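Bag handles, again

I said in March that I would write up the bag work once I had something I was willing to put a number on. I have two numbers now, and I trust one of them.

The short version: we train a two-arm policy from demonstrations, and for the last stretch I have been changing how the demonstrations get labeled while leaving the network alone. The network is the same one Rin Higuchi used for the towel experiments, with the same cameras, one at the wrist and fixed ones looking into the cell. Anybody who read the towel post can skip the architecture part because I don't have one.

Bags are harder for us than towels. A towel lying flat has corners and you can usually see at least two of them. The handles of a thin shopping bag fold over each other and stick together, and you can see through them, so the fixed cameras get very little to work with. The wrist view helps, until the gripper is close enough that its own fingers fill the part you care about.

Our old method treated each demonstration as one long piece. The arms approach, grasp, lift, and the model learns to predict the next chunk of motion from start to finish. What it learned well was the approach. At the grasp it would hover, close on air, and then carry on lifting as if it had the handle. Emiko Wada called this the mime and the name has stuck in our notes.

The change is simple. Elunis, our labeling tool, now marks the moment each gripper closes, separately for left and right, and the training weights go up in a window before each mark. We tried a few window lengths and settled on 128 time steps. A shorter window made the arms jerky near the bag. A longer one was no different from the old method, which I should have expected.

We collected 1176 demonstrations in all. Kenta Murakami and I did most of the teleoperation and our styles don't match – he goes in with both arms together, I bring the left in first. I was going to throw mine out for consistency, but Ineke Hermans asked me to train with and without them before deciding. With them in, the policy did better when the bag was turned so that one handle lay behind the other. Without them it was smoother and failed more. We kept both.

For the test we ran 49 trials on bag positions that were not in the training set, and the old and new policies each got the same positions. The new one got hold of both handles clearly more often. I'm leaving the percentage out until Hinata Kuroda has rescored the runs, as we disagreed about what counts as holding a handle when the gripper has a pinch of the bag's side along with it. The number I do trust is retries. The old policy almost never opened its gripper again after a miss. The new one did it in nearly every run where it missed, and we never wrote any retry behavior into it. My guess is that the extra weight near the closing moment pulls in the bits where Kenta and I fumbled and went back.

What's still bad: heavy contents that shift when the bag comes up, and anything that leaves the handles flat on the floor. I also haven't tried a different kind of bag, so I can't say how much of this is about bags in general and how much is about the ones we have.

Next is the same labeling on the Lekitdale tasks, which have three contact moments per arm. If the window needs retuning for every task then the method is less useful than I'm making it sound.

Bag work in the cell, wrist view first and then the fixed cameras:

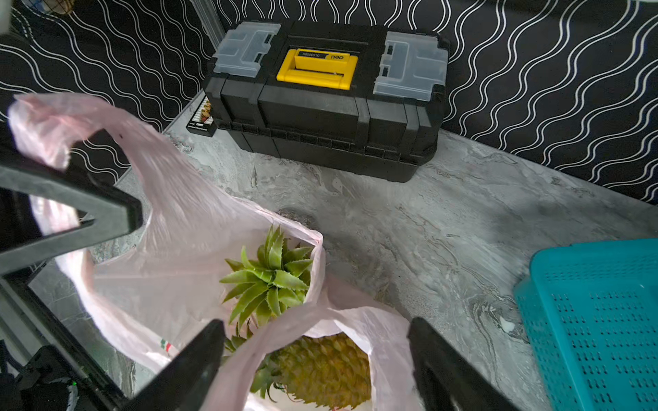
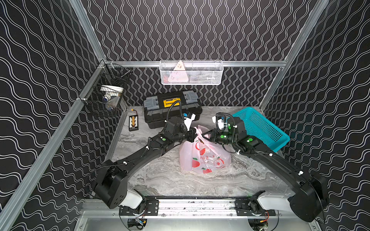
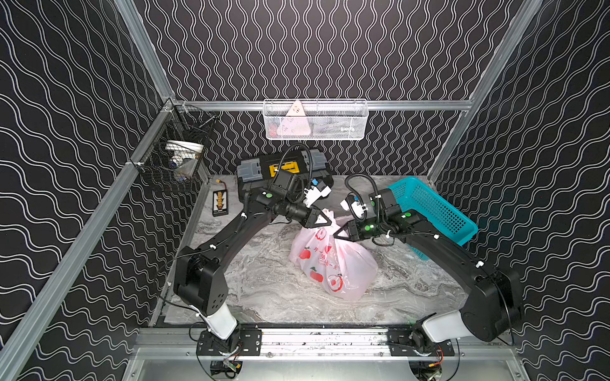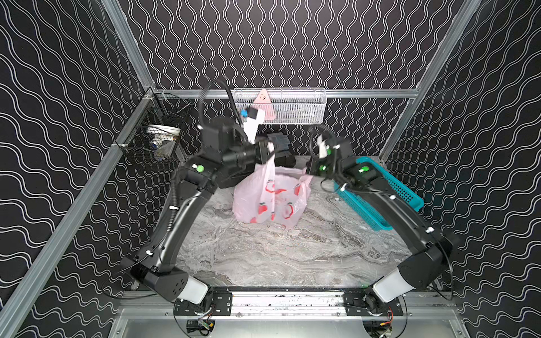

Maltex Two-Arm Manipulation Group, Kawaguchi

Comments on the window length are welcome, especially from anyone who has tried weighting by contact on a task with both hands. The label format is written up on the group's notes page, and I'll add the rescored results there when Hinata is done.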